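Ticket 74-30: Parts ending up in the wrong yellow bin, small-parts sorting table
Product: Skundon shallow bins, yellow, used with a steel tray
Status: Open, watching
Category: Bench layout and sorting

Opening message

Hello, and thank you for having another go at this with me. I know my last ticket wandered all over the place and ended with me answering my own question, so I shall try to keep this one in order, although I make no promises!

We sort small electronic bits and pieces at Flulik, mostly things that come back to us from the repair side in one big jumbled box. Everything gets tipped out, looked over and put into bins, with the steel tray in the middle as the place where a board waits while we decide what it is. The trouble is that we keep finding the little connectors in with the boards, and now and then a board in with the connectors. It isn't a disaster, but when a whole batch has to be gone through again it does eat up the afternoon, and I'd dearly like to get it settled before January, when the next big lot from Entwistle arrives.

What I have tried so far, in the order I tried it:

Paper labels on the bin rims. The rims on these are thick and rounded, so a flat label lifts at the corners within a day or two. I went through 17 of them before I gave in.

Swapping the bins from left to right. This made matters worse for a week, as everybody's hands still went to the old places.

A bit of white paper in the bottom of the steel tray. I did this for the glare and it has been a great success, I'm very pleased with it. The bare metal threw the light straight back up at you and tiny parts simply vanished.

First reply from the help desk

Thank you for such a full account, it really does save us asking. A few things spring to mind. Are the boards and the loose parts going into bins that sit next to each other? And do the bins themselves look alike once they are on the table? People who sort by colour or by position tend to come unstuck when two neighbours are the same colour, and the fix is usually a dull one: a wider gap, or a different colour for one of them. If you could tell us a little more about the bins, we can be a bit more useful.

Reply from Flulik

Yes, they are next to each other, and yes, I'm afraid they are all the same yellow. I bought the one colour because they came as a set and I thought they looked cheerful. The loose parts go in the upper left and the round red boards go in the lower left, directly underneath.

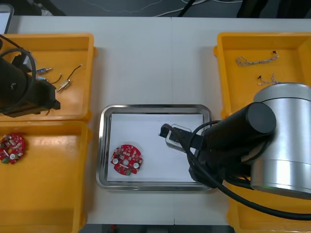

Sorting room, Flulik
January, half past two

Right, I said I wanted this sorted before January and of course it is January now, so that tells you how the month went. The layout is still the one you have been looking at, with a red board on the paper in the tray and its twin down in the lower bin, over towards the corner. I do find those boards easy to spot. It is the contents of the upper bin that cause the grief: the connector with the blue body is no bother at all, but the thin brown lead and the short curved wire are exactly the sort of thing that catches on a cuff and gets carried off somewhere else.

I had a proper think about your question over a cup of tea, and I believe you are right about the neighbours. The two bins do the same job as far as your hand is concerned. You reach left, you find a yellow rim, you let go.

I have also noticed that the shine on the floor of the bins is a nuisance in the same way the tray was. A small brass-coloured piece against glossy yellow is not the easiest thing to pick out at the end of a long day.

Second reply from the help desk

That is very helpful, thank you. We would suggest three changes, one at a time so that you can tell which of them did the trick:

1. Line the upper left bin with the same white paper you have in the tray. Leave the board bin bare for now.
2. Move the board bin further from the loose parts and leave clear tabletop between them.
3. If you still get strays, change the board bin for a grey one. The Sustico liners also come in grey and will go over what you have, should you not want to buy again.

Please keep a note of the strays after each change.

Reply from Flulik

Paper is in! I cut it a touch too big and it curled up at the rim, so I've trimmed it and it now lies nice and flat. We had 6 strays in the last batch before the paper and I shall write down the next lot on the same sheet. The bins get moved after that, once I have warned everyone, as I don't want a repeat of the swapping week.

Could you leave the ticket open for me, please? I'd also like to know whether the grey liners can be washed.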